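Notes — retro talk, Bukudura rollout. Keep to 10 min!!

Open w/ the Dandell question: who here has sat through a retro where the same issue came up last time? Wait for hands.

Numbers slide. 141 action items logged since May, 53 closed. Let that sit. Don't explain yet. 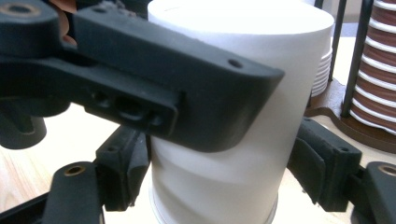 Action items need one owner. One. "Team" is not an owner, Akpan proved that for us — 2 sprints, same item, no movment. Say what the thing is in plain words too. If I write "cup" on the board you all think of something different — white one, upright, now we agree. Same with "improve handoffs". Which handoff? From who? Brenda Orellana's rule: if a new hire can't start on it by lunch, rewrite it.

Then the Banis bit. They moved the old items to the START of the meeting. Felt slow at first, people grumbled. Closed more in one month than we did all spring. Tell the parking story if there's time, skip if not.

Format: what we said we'd do, what happened, what's next. No sticky note wall. Max two new items per retro, anything else goes on the backlog — be firm on this, someone will argue.

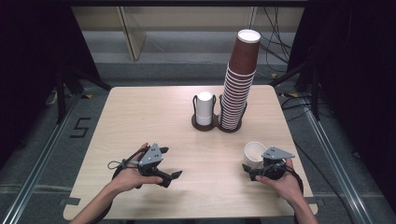

Two hands, one table, cups at the far side.

Last slide = Brenda's template, link in chat. Questions. Leave teh mic on.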